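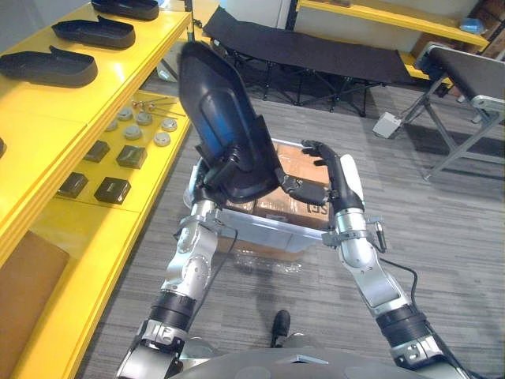
Pesel, October 21, 2026

Hello all,

I meant to answer this over the weekend and then the gutters got in the way, so forgive me for picking up a thread that has already wandered off toward dishwashers. I'm quoting the part that got me thinking:

> I run a small repair and assembly shop and every couple of months
> a relative forwards me a video of a robot folding towels. Fine, but
> I don't need towels folded. I need the bins filled, the big awkward
> parts moved off the floor, and the little parts put back where they
> live. Can any of these machines do that yet, for a shop my size? Or
> am I going to be retired before they can? I'm asking people who
> have worked on a floor, please, and not people who have read about it.

Well, I was on a floor for 12 years, at Zullach, mostly in seating and later in the parts cage, so I hope that lets me in the door! And I think your list of three jobs is a better test than anything I've read in a magazine, because they are such different jobs even though we'd all write them down as "tidy up."

Take the big awkward part first. Look at the black shell in those two arms, which looks to me like the back of a chair. I must have lifted 2,000 things of that general shape in my life and I couldn't tell you how I did it. You get one hand low on a corner, the other hand goes wherever it can, and you tip it until it feels right against you. The machine has a gripper clamped on one lower corner and a hand with fingers curled over the other, and I'll admit that is pretty much where I would have put mine. What I'd want to know is what comes after. A shell like that is wide enough to hide whatever is behind it, and a shop floor always has something behind it (a tray of boxes, the leg of a bench, your own foot). We all learned to peek around the side as we walked. I don't know how well a robot peeks.

The little parts are a whole other kettle of fish. On the yellow shelves next to it there are round silver caps and a bunch of thin pins with round heads, and in front of them some small square blocks, and if you've ever worked a parts cage your fingers are already itching. Pins! You don't pick up one pin, you pick up however many come along, and you let the extras drop back out of your palm. I have never seen a gripper do that. Maybe a reader at Drullivard has, and if so I'd love to hear from you, on the list or off.
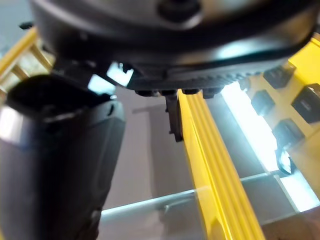
The near end of the job: one narrow fingertip right up against a yellow rail.

I find this second one more interesting than the first, if I'm truthful, even though there's less going on. The wrist takes up an awful lot of room. All that bulk has to get in close to the rail and the blocks just so one thin tip can be where it's wanted, and there's a bright light coming from behind that would have had me squinting. My old cage had shelves set so tight you went in sideways with two fingers. A hand like mine is thin nearly all the way back to the elbow, and I never thought of it as a tool with a good shape until I started looking at the other kind.

So, my answer, for what it's worth. For a shop your size I would say not yet for the little parts, maybe for the big ones if you always have the same big ones and you're patient, and filling bins falls somewhere in the middle, depending on whether you care how the things land. If you don't mind a jumble, I'd guess you'll see it before you retire. At home I'd put it lower still. My kitchen drawers are worse than any cage I ever worked in, and the contents change whenever the grandchildren visit.

On the money side, please be careful. I was quoted 4,000 dollars in August just to have someone come and look at my brother-in-law's garage shop and tell us if an arm would suit it, and that was before any arm. We bought 2 good rolling carts and a label maker instead and he is delighted with them.

One thing I would ask you back: how do your small parts come to you, bagged or loose in a box? We had them both ways at Zullach and the loose ones took me most of a morning. Somebody on the Palaniappan thread last year was pouring theirs into muffin tins, and I've been meaning to ask if they stuck with it.

Warm regards to everyone, and to the new folks especially,

A retired parts hand in Pesel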